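Has Hutanex really found water in a comet's tail?

I read the announcement twice in November, once on the train and once at the kitchen table, and I still don't think it says what the headlines said.

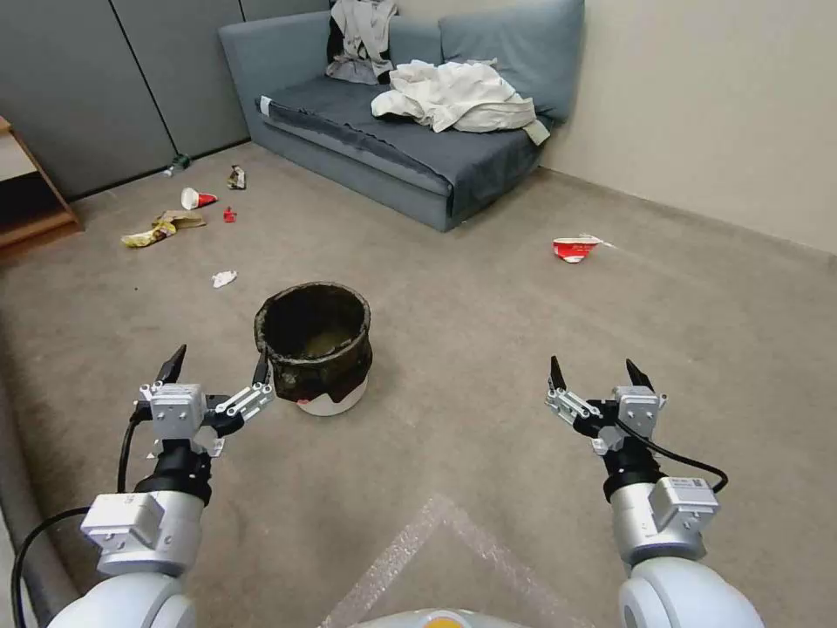

The claim goes like this. A small team led by Soledad Lucero, working with the Hutanex instrument at the Ornville observatory, looked at a faint comet they call Brunet and found a dip in its light that matches water vapour. They had 1,404 exposures to work with. They used 759 of them.

So what was wrong with the others? The paper gives it one line: "unsuitable sky conditions". Fair enough, it's cloudy up there half the winter. But there is water vapour in our own air as well, plenty of it, and if you're going to choose your nights after you've seen the data, I'd like to know how you chose. A table would have done.

I put this to Baptiste Pons, who used to take spectra for a living and is more patient than I am. He thinks the dip is real. He also thinks the correction for our atmosphere is doing most of the work, and he'd want to see the same method tried on a plain star on the same nights. If the star shows "water" too, that's the end of it. (He put it more politely.)

Then there's the number everybody repeated, that the comet is losing 400 kilograms of water a second. Look for the error bars and they run up to about 3,000. I wouldn't buy a car on those terms.

None of this makes the team wrong. Comets are full of ice, so finding water near one is hardly a mad idea, and Brunet may well be steaming away exactly as they say. My grumble is with "confirmed", a word I can't find anywhere in the paper but which was in the first sentence of the press release.

The Flokis group is meant to be looking at the same comet with a different telescope before it gets too faint. I'll wait for that. If they get the same dip, I'll say so on this blog, and Baptiste can have the pint I owe him.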